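Vasdale: Season Two
Streaming on Pevo, all episodes
Reviewed 9/10/25

There is a moment early in the second season of Vasdale when Bianka Vida walks out of a lake in a white evening gown, looks at the body on the shore, and asks the sheriff whether he has eaten. I rewound it twice. I still can't tell if it was written as a joke, and I don't think the sheriff could either.

For anyone who skipped the first season, Vasdale is a ski town where it never snows and everybody owns a gallery. Vida plays Ilona Erdős, widow, landowner and wearer of coats. Last year she inherited the mountain, lost the mountain, and slapped a man at a funeral so hard that the clip was on every phone in my office by lunch. It was trash of a very high grade, and I watched all of it in a weekend with the curtains drawn.

Season two has more money and you can see where it went. The Erdős house now has a second staircase, apparently so that two people can descend angrily at the same time. There is a helicopter. There is a gala with 200 guests, most of whom have been told to laugh at something off to the left. Vida changes clothes 35 times before the credits of episode four, a figure I know only because Pevo put it in the press release, above the name of the director.

She is worth every hanger. People have been rude about Vida's acting since her swimsuit calendar days, and she has answered by getting steadily better while wearing steadily less sensible shoes. She can make the word "Mother" last most of a scene. When the script gives her nothing, she plays the furniture: a hand on the piano, a long look at a lamp, and somehow you come away knowing the lamp has betrayed her.

The rest of the cast does what it can. The new love interest is a vineyard owner with an unbuttoned shirt and one expression, which he brings out for grief, desire and parking. The twin daughters have been recast with actresses who are visibly not twins, and the show deals with this by never lighting them both at once. I did like the new housekeeper, who listens at doors with real conviction and gets the only decent line of the gala ("They've found the other shoe, madam").
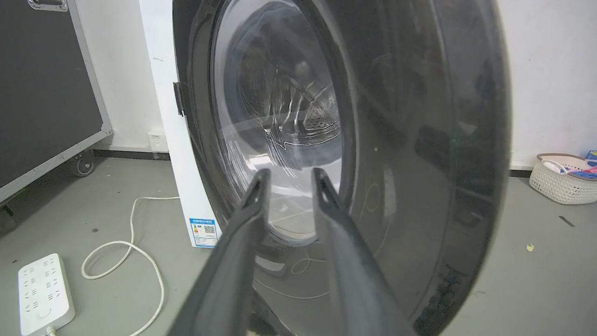
The laundry room subplot is where I started to lose faith. Without giving away who did what, a key piece of evidence goes into the wash in episode three, and we then spend the better part of an hour wondering if anyone will look for it. Now, I own a front loader. It has a big round door with a clear bulge of glass in it, and when that door is hanging open, as it mostly is at my place, you can see straight through to the steel drum and the paddle with its rows of little holes. You could not hide a sock in there, never mind a will. Ilona strides past hers four times, once while on the phone about the will.

Plot was never the point, of course, and the show is happiest when it forgets it has one. Episode five is simply a dinner. Six people sit down, the soup arrives, and by the cheese there have been two engagements and a stabbing with a fish fork. It is the best thing Pevo has put out this year. Then episode six goes back to the missing paperwork and everybody has to speak in complete sentences about zoning.

A word on the product placement. Sterar, a perfume, turns up so often that it ought to have its own billing. It's on the dresser, it's in the glove box, it's pressed into the hand of a dying man. At 100 dollars a bottle I suppose he might have been glad of it, though he looked as if he would have preferred a doctor.

I should also complain about the running time. Episodes that used to come in at a brisk 40-odd minutes now go to nearly 70, and the padding is all driving. Ilona drives to the lawyer. The vineyard owner drives to Ilona. A man I never managed to identify drives along a cliff at dusk, sighing, and is not seen again. I hope he's all right.

And yet I finished it at two in the morning, on a work night, with crackers for dinner. The last ten minutes are magnificent nonsense involving the helicopter, the wrong twin and a coat that must have needed its own trailer. Vida delivers the final line straight down the lens, which is against the rules, and I applauded in my kitchen.

A third season is promised for April. I have already told my sister I'm busy.

Three stars, plus one for the coat.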